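August, morning session

Back on the Mundard single. The label wants a louder master and Katalin Virág wants the vocal "closer", and I'm not sure those are the same request. The rapper recorded all of it in a spare bedroom at Herkley and it sounds like it. You can hear the cupboard doors. I like the track, for the record. The second verse is the best thing we've had through here this year and it's buried.

First job was the vocal chain they sent over with the stems. Their engineer swears by Plovo, the new plug-in that is supposed to clear out room sound by itself. I ran the dry take through it on the default setting, then again with everything backed off. On default it scrubs the ends off words. He raps fast, 155 bpm with doubles on nearly every fourth bar, and the consonants are the whole performance. Backed off, I can't tell it from bypass. Level-matched the two and flipped between them with my eyes shut and guessed wrong more than once. So either my ears are going or the thing does very little until it does too much.

What did help was boring. A cut at 400 Hz, not deep, and a narrower one near the spot where the room rings. Then a slow compressor ahead of the fast one. The demo video that came with Plovo has a sung ballad in it and a decent room, so I don't know why anyone thought it would tell us about this.
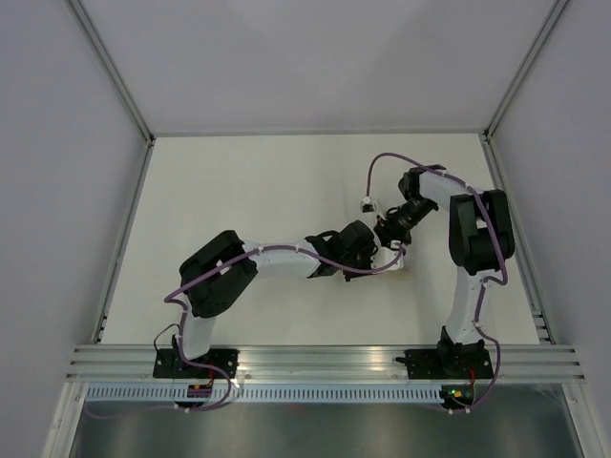 Both arms in over the work surface, grippers near the middle.

Tried the doubles next. They come in 20 ms late on the left side all through the hook, which might be a choice. Katalin thinks it's a choice. I think it's a laptop with the buffer set wrong, and that everyone has listened to the rough so many times that the mistake now sounds like style. Nudged them into line on a copy. It's tighter and a bit smaller. Left both versions in the session, labelled, and will play them to the artist without saying which is which.

The hook itself still bothers me. There's a bright push at 2000 Hz on the lead that makes it jump out of a phone and hurts on the big speakers. Someone has mixed for the phone. Fair enough, that's where people will hear it, but the same someone asked for vinyl.
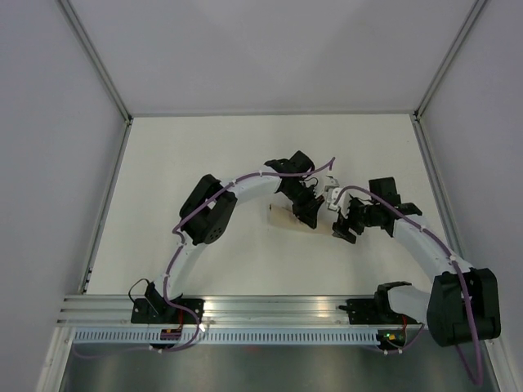 LOW END

The 808 was bounced with distortion already printed and no clean copy was kept. Asked for one and got told the sound came from Csonka, the producer, and that it's "meant to be like that". Maybe. On the bridge it's out of tune with the sample, flat on the long notes, and I don't believe that was meant. Pitched the bridge notes up by ear and it settled.

Kick and 808 are fighting in the first verse as well. I've read all the advice about sidechaining and used a bit of it here, mostly by shortening the kick tail with a fade. Took two minutes. Mono check was fine apart from the intro pad, which nearly disappears. Widener on that, I'd bet money. Pulled it in.

On loudness I've done one pass where I'd stop and one pass where the label would stop. The second has lost the snare. If they pick it I'd like that in an email.
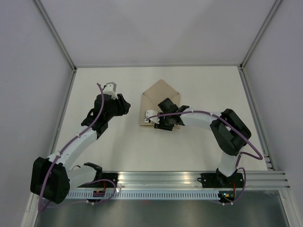
Judit Antal read this over at lunch and disagrees about the doubles: the late ones make the hook feel like a crowd answering back, she says, and lining them up turns it into one bloke with a chorus pedal. She'd keep the distortion too, flat notes and all, and thinks I'm mixing out the bedroom because I know it was a bedroom.

Could be right on the first one. Played the hook again at low volume and the late version does have more people in it. Not moving on the bridge, the long notes are flat.

Still to do: print both loudness passes, ask again for a clean 808, check the clean edit (the mute in verse one clips the next word). Put the old vocal chain back in the session but leave it off.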